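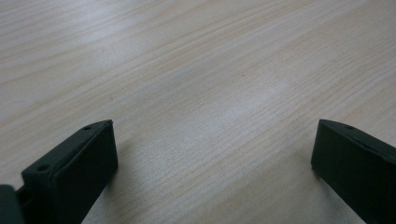

Madanier Yard redevelopment, Drarkcombe: frequently asked questions

Prepared by the project office. Last revised 31st May.

The site

Where is Madanier Yard?
The site is the former goods yard between Liditz Street and the canal, on the east side of Drarkcombe. It includes the old weighbridge plot but not the garage on the corner, which remains in separate ownership.

What is being built?
Two residential blocks with shops on the ground floor, and a smaller office building facing the canal. The residential blocks contain 93 flats between them. Block A has seven storeys and Block B has five.

Who is the developer?
Thorlacius Estates. The project director is Preben Thorlacius and the architect is Tove Bach.

Is the brick warehouse being kept?
The Liditz Street and canal walls are being kept, along with the loading arch. The roof and the internal floors were found to be unsound and will be replaced. The new top storey is set back from the parapet by three metres.

Construction

What stage has the work reached?
Demolition of the sheds is complete. Piling for Block A finished in February and the ground slab is being poured in sections, working from north to south. Block B follows once the crane base is in place.

What are the permitted working hours?
The consent sets these out in condition 14. Noisy work may not start before 8 am. Concrete pours that overrun may continue until 8 pm, provided that the site manager has informed the council beforehand.

Will Liditz Street be closed?
One lane is closed outside the site hoarding. A full closure is needed twice, for putting up and taking down the tower crane. Notices will be fixed to lamp columns on both sides of the street.

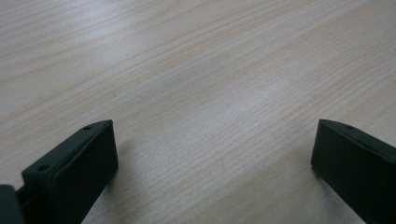 How do I report noise or dust?
Contact the site manager, Gunnlaugur Toft, at the gatehouse on Liditz Street. Give the time, the place and the type of nuisance. Complaints are entered in the site log and answered within five working days.

Can I still use the canal path?
The path is open between the footbridge and the lock. North of the footbridge it is diverted along Weighbridge Lane, a detour of 400 metres.

After completion

How much parking is there?
The basement has 34 car spaces, six of them accessible. There is storage for 300 bicycles, reached by a ramp from the canal side. Residents of the new flats cannot apply for street permits.

What will go into the shops?
No leases have been signed. The largest unit is 434 square metres and has consent for food retail. Enquiries about the units go to Pongsak Rojanasak at the lettings desk.

Where can I see the approved drawings?
Paper copies are held at Drarkcombe Library, on the first floor. The set includes the revised canal elevation, drawing 12C, which replaces 12B.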